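The Long Life of a Returned Parcel

By Ylva Hägglund

Bonadow sits on flat land beside the freeway, and most people who drive past it have sent something there without knowing. It is where a returned sweater goes, or a toaster in the wrong color, once the label is stuck on and the box is dropped at the counter.

The main building belongs to Nordin, which handles returns for 50 online stores. The largest is Tilia, a home goods seller that gives its customers 512 hours to change their minds. The odd number came from a programmer who liked powers of two, and the company never got around to changing it.

Shoppers tend to think a return is a purchase run backward. It rarely works that way. A new item leaves a shelf with a known size, weight, and condition. The same item comes back in a grocery bag, or with a cable missing, or with another store's tag on it. Someone has to decide what it is and what it is still worth. 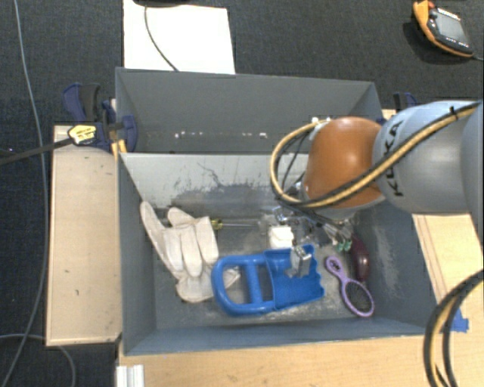

That decision takes longer than the drive from the store. Clothing is the easiest, provided it has been folded with some care. Kitchen goods are slow, as every part has to be matched to a list. Toys are worst of all in May, when the spring clearance sales catch up with everyone.

What passes inspection goes back to the seller. What fails is bundled and sold on, often to Ketar, a discount chain that buys lots of 1,000 items at a flat price. Its buyers see a short list and little else. A good lot pays for several bad ones — at least that is the hope.

Stores have begun to push back on the cost. Tilia now charges $8 for a mailed return, and says fewer people order three sizes of the same bathrobe. Customers complained for a while. Then many of them started reading the size chart, which had been on the page all along.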